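Celora Countertop Cookie Oven, long-term review

Posted 20th November

The Celora is a small electric oven sold for baking cookies and not much else. It has one rack, one heating element above and one below, and a door that opens downward. I bought mine in September at full price from the Civcombe kitchen store and have baked in it several times a week since then. The firm has no connection with this site.

My main oven runs hot at the back left corner and takes a long time to heat. For a full tray that is tolerable. For six cookies after dinner it wastes power and gives two dark ones. The Celora was bought to fix that, and this review judges it on that job only.

Setup

The oven comes assembled. The rack slides in at one of 3 heights. The manual asks for an empty run at full heat before first use, and this produced a faint oily smell that was gone by the second run. The cord is short. Plan to keep the unit next to an outlet, with clear space on both sides and nothing stored on top.

The accessory kit is sold separately and holds two silicone mats, a scoop and a clear storage bag. I already owned mats and skipped it.

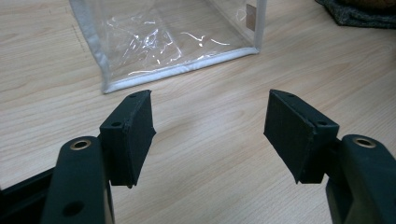
Clear plastic storage bag on a light wooden tabletop.

Heat

I tested with a probe clipped to the rack, door closed, set to 350 F. The first overshoot peaked at 361 F, after which the reading settled and drifted a few degrees either side of the setting. That is a narrower swing than my full-size oven manages. Preheat was quick enough that I now start it after the dough is scooped, where before I would start the oven before creaming the butter.

Side-to-side evenness is good. Front to back is less so. The row nearest the door comes out paler, and turning the tray at the halfway point corrects it. Convection would have helped, but there is no fan on this model. The Folska, which costs more, has one and browns the whole tray alike. It is also louder and dries the edges of a thick cookie if the time is not cut.

Power draw is 2000 watts on the label. In my kitchen that means the kettle and the Celora cannot share a circuit. Check yours before buying.

Cookie results

Drop cookies, chilled dough, middle rack: set edges, soft center, even brown on the bottom. Best result of anything I tried.

Drop cookies, room temperature dough: too much spread. The bottom element is strong and the butter melts before the edges set. Chill the dough for an hour or go up one rack position.

Shortbread: good at 300 F, with a long bake. The low end of the dial is accurate, which surprised me at this price.

Oatmeal: fine, though the tops stayed lighter than I like. An extra minute on the upper rack fixed this.

Meringues: poor. The lowest setting is 200 F and the chamber does not vent enough moisture. They came out sticky after two hours.

The supplied tray is thin steel and warps with a loud pop near 400 F. It returns to shape when it cools. I replaced it with a Jin quarter sheet, which has to go in at a slight angle to clear the hinge but then sits flat.

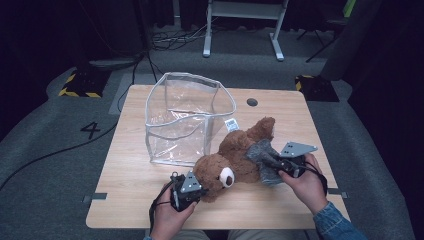 Capacity is the main limit. Six medium cookies fit without touching, or eight small ones. A standard batch of dough therefore takes 4 loads, and by the third one the chamber is hotter than the dial suggests. I take a minute off the later loads. Anyone baking for a crowd should use a full oven.

Controls and cleaning

Two dials, temperature and time. The timer is mechanical and loses accuracy below five minutes, so use a separate one for small cookies. Its bell rings once and cannot be heard from another room. The oven shuts off when the timer reaches zero.

The crumb tray pulls out from the front and washes in the sink. Melted chocolate on the lower element has to be left to burn off. The door glass has a gap along the top edge where crumbs collect, and I have not found a way to reach them without taking out the screws.

Rating

Heat accuracy: good
Evenness: fair, good if the tray is turned
Capacity: small
Build: fair, tray poor
Noise: silent apart from the timer

I would buy it again for small batches of chilled dough, with a better sheet pan added to the order.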